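Pre-season walkthrough, Vudville hall kitchen and dining room
2010-07-20
Walked by me, with Nevzat Başaran holding the ladder and the flashlight

Okay, same form as April, and I've written my comments under each line because last time everybody said the plain checkmarks didn't tell them anything. Fair enough!

Exits and doors

Front double doors open all the way: OK
They stick a bit in this humidity but one good push does it.

Back door clear inside and out: NEEDS WORK
Somebody stacked the folding chairs against it again. We moved them (my back is letting me know) and they're on the rack by the stage now. Please, please put them back on the rack.

Exit signs lit: OK, except the hallway one
The bulb flickers. Ibrahim Wike has spares in his truck and says he'll swap it before the Saturday supper.

Occupancy card posted: OK
Still says 200. Still crooked. I straightened it and it slid right back.

Kitchen

Extinguisher charged and tagged: OK
Needle's in the green, tag is good through next April.

Hood filters clean: NO
Oh boy. I ran a finger along the left one and wished I hadn't. They need a soak overnight, and the one on the far end is bent and won't seat right. I'd rather buy a new one than keep hammering on it.

Fridge at 40 or below: OK
Read 38 with the door shut for a while. The freezer gasket has a split near the bottom hinge, so keep an eye on that.

Hot water at hand sink: OK, but slow
Took 70 seconds to get warm. I let it run twice to be sure.

First aid kit: PARTLY
Plenty of gauze, no burn gel, and 3 lonely bandages. I'll pick some up this week.

Dining room

Outlets and cords: NEEDS WORK
The coffee urn cord is fine. The extension cord it was plugged into is not, it's cracked by the plug and I took it home so it can't sneak back into the drawer. The urn goes straight into the wall from now on.

Floor: OK
One lifted tile by the piano, Nevzat glued it down while I was up looking at the smoke alarm.

Smoke alarms: OK
Tested all of them. Sorry to the quilting ladies.

Tables, legs and locks: OK
Every leg lock clicks. Wipe the tops down before the cloths go on, and check underneath for gum while you're at it.

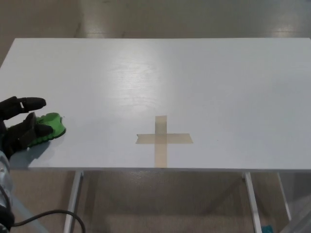
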